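赤しそジュースの話、忘れないうちに書いとく。長いです。スレッドにします

1
そもそも赤しそ、ずっと苦手だった。梅干しについてくるあのしわしわの葉っぱ。弁当のごはんがピンクに染まるのが嫌で、実家では毎回よけてた。母は青じそ派で、台所に赤いのがあった記憶がほぼない

2
それが去年の夏、直売所で一束もらってしまって。「もう終わりだから持ってって」って。断れない性格。帰りのバスの中ずっと匂ってた。隣の席の人ごめん

3
で、煮てみたら好きだった。びっくりした。30すぎて味覚が変わるってほんとなんだな。みょうがもこの数年で食べられるようになったし、セロリは…まだ無理

4
今年は自分で買いに行った。朝8時に行ったらもう半分なくなってて焦る。梅仕事の人たちが箱で買っていくので勝てない。来年は7時に行く(行かない)

5
買うときに見るところ
・葉がちりちりに縮れてる
・裏まで紫
・根っこつき
裏が緑っぽいやつは色が薄く出る。去年もらったのがこれで、できあがりが薄い桃色だった。味は別に変わらなかったと思う。たぶん

6
持って帰ったらその日のうちにやる。これはほんとに。一晩置いたら翌朝くたくたで、葉の端が黒くなってた。濡らした新聞紙で包んでもだめだった。冷蔵庫に入る大きさじゃないんだよあれ

7
葉をむしる作業、地味に一番しんどい。ラジオ1本ぶん終わる。指が紫になる。爪の間が2日とれなかった。手袋したほうがいいけど、手袋だと茎の細いとこがつかめなくてイライラする

8
茎は少しくらい入っても平気。最初すごい神経質に取ってたけど、途中からどうでもよくなってそのまま入れた。味の差わからず

9
洗うのは3回。ボウルだと足りないので洗い桶を使う。1回目の水、砂と小さい虫がけっこう出る。虫だめな人は覚悟して。私は眼鏡をはずして洗ってる

10
分量かいとく。うちの鍋に入る量なので半端です
・赤しその葉 300g(茎ぬき)
・水 1.8リットル
・砂糖 350g
・クエン酸 15g
砂糖はかなり少なめ。甘いのが好きな人は500くらいまで増やして。そのほうが持ちもいい

11
お湯がわいたら葉を入れる。一気に入らないので、押し込みながら何回かに分けて。菜箸だとちぎれる。トングが楽

12
入れて少しすると葉が緑になる。初めて見たとき失敗したと思って検索しまくった。正常です。色がお湯に出ただけ

13
煮るのは弱めの中火で10分。去年15分やったらえぐみが出た気がする。煮てる間の匂いが、なんというか、畳と梅干しの間みたいな。家族には不評。換気扇強で

14
ざるでこす。ここで葉をぎゅうぎゅう絞りたくなるけど、絞ると濁る。私は絞る。もったいないから。濁っても飲むの自分だし

15
この時点の液、正直きたない。どす黒い紫。泥水みたいな。ここで味見しても何もおいしくないのでしなくていい。した

16
砂糖を入れて弱火で溶かす。アクが出るので取る。完璧には取れない。火を止めて少し置いてから、クエン酸

17
ここ!!ここのためにやってる。クエン酸入れた瞬間に、ぱーっと赤くなる。混ぜたところから色が変わっていくの、何回見ても声がでる。動画撮ろうとして毎回手がふさがってる

18
お酢でもできる。りんご酢だと丸い味。米酢はちょっと酢の物っぽい。レモン汁でもやってみたけど量がいるし高くつく。結局クエン酸に戻った。薬局で買うときは食用か確認してね、掃除用と並んでるから

19
あっリプで聞かれたので。アルミの鍋はやめたほうがいいです、酸入れるので。うちはステンレスかホーロー。ホーローは白いやつ使うと内側がうっすらピンクになって、重曹で煮たらとれた

20
冷ましてから瓶へ。瓶は煮沸。注ぎ口の細い瓶にじょうごなしで入れようとして、台がホラー映画になった。木のまな板にはねた分、まだ残ってる。白いふきんは1枚犠牲になりました

21
持ちは、うちの甘さだと冷蔵庫で2週間で飲みきる感じ。砂糖多めなら1か月くらいいけるらしいけど、そこまで残ったことがない。変な匂いしたら捨ててね。製氷皿で凍らせとくと便利、炭酸に2個落とすだけ

22
割り方いろいろ試した結果
・炭酸 1:3 → 王道。泡までピンク
・水 1:4 → 風呂あがりに
・牛乳 → とろっとする。飲むヨーグルトみたい。家族で好き嫌い割れた
・焼酎 → 危険(進む)
・お湯+しょうが → 冬用。まだ暑いので1回しかやってない

23
原液そのまま飲むのはやめとけ。むせた

24
ゼリーにもした。原液150mlに水250、ゼラチン5g。酸が強いとゆるくなるのか、1回目はとろとろで、コップから飲んだ。2回目はゼラチン7gにしたらちゃんとスプーンにのった。寒天のほうが向いてるかも。未検証

25
あと意外だったのが、酢飯。原液を大さじ1だけ足すとほんのり桜色になる。甘いので砂糖は減らす。きゅうりとごまとしらすで混ぜたら、普段ごはん残す人がおかわりした

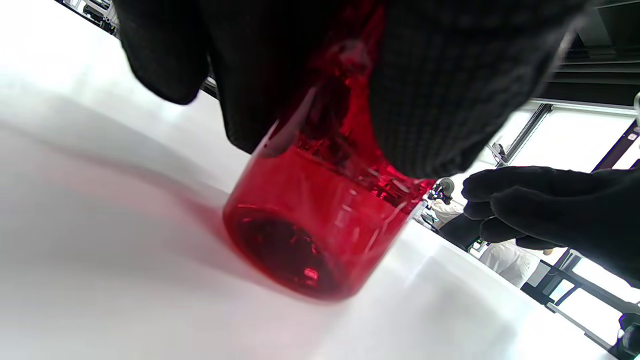 26
残った葉の使い道
捨てるの惜しくて毎年なにかしてる。絞ったあとの葉に塩をまぶして、天板に広げて100度のオーブンで様子みながら乾かす。うちのは古いので1時間半かかった。ぱりぱりになったら手でもんでふりかけ。市販のゆかり的なやつより香りは弱い。だって煮出したあとだもんね

27
オーブンだと電気代が気になるので今年は外で干した。ベランダにざる。夕方に風が出て、半分どっか行った。下の階のかた、紫の葉っぱが落ちてたらうちです

28
ふりかけにすりごまと、あれば青のり。おにぎりにすると塩気がちょうどいい。きゅうりもみに入れてもうまい。納豆はなし。ケンカする

29
佃煮もやってみた。醤油、みりん、砂糖で煮つめる。見た目が完全に海苔の佃煮。食べると繊維がすごい。細かく刻めばよかった。めんどくさくて葉のまま煮たのが敗因

30
費用の話。赤しそ一束が直売所で250円、今回は2束。砂糖とクエン酸は家にあったやつ。瓶は空き瓶。買うと高いのよね、しそジュース。ただし私の労働時間は計算に入れないものとする

31
失敗まとめ(来年の自分へ)
・瓶のふたは金属じゃないのにする。内側がさびた
・白いTシャツを着ない
・クエン酸は計る。目分量でやった年、酸っぱくて歯がきしんだ
・夜から始めない。終わったの0時すぎ

32
青じそ混ぜるといい香りになるって教えてもらったので、次は赤8:青2でやる予定。庭に勝手に生えてきた青いのがあって、虫に食われて穴だらけだけど煮るなら関係ないよね?

33
冷凍した葉でもできるのか問題。半束ぶん、洗って水切って袋に入れて凍らせてみた。11月くらいに煮てみて、ここにつなげます。忘れてたら誰か言って

34
訂正。10の水、1.8リットルって書いたけど今回は1.5でやってた。メモが去年のだった。1.8だとちょっと薄めになります。どっちでも飲める

35
減塩の梅干しに使えるかって質問きてたけど、梅干しはやったことないのでわからないです、すみません。塩もみのやり方も煮るのとは全然ちがうはず。ちゃんとした本見てください

36
瓶2本のうち1本、もう半分ない。明日も直売所のぞいてくる。まだあるかな赤しそ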